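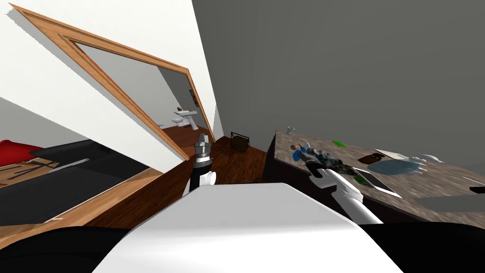
Mairéad Madigan wrote back to ask whether simulated demos are worth anything once a robot meets a real worktop. It's a fair question, and one I've gone back and forth on all through December.

My answer, for what it's worth: they're worth a good deal if you're fussy about what you keep! We recorded 20 runs for Clamudness this week and I've kept 13. The others had long dithering pauses in them, and a learner will copy a pause just as happily as it copies a grasp.

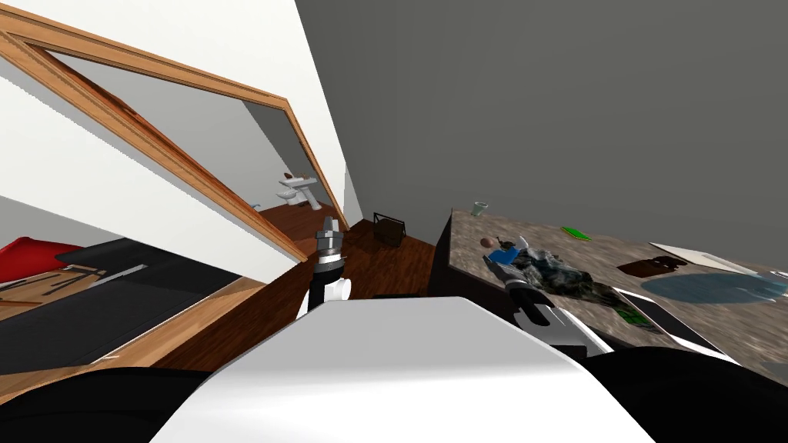 Clutter is what I care about most at the moment (I can hear the Cokent lot groaning from here). A tidy counter teaches the policy very little about choosing. So I'm very fond of layouts like this one, with the camouflage cloth spread out in front of the right gripper and a box, paper and a round blue mat further along, because there's plenty to reach past.

Next job is labelling, which I do with a big pot of tea and the radio on. Each run gets split into 3 stages: approach, contact, release. If anyone at Clostmont has a kinder way of marking the moment of contact, do please shout, I'd love to hear it.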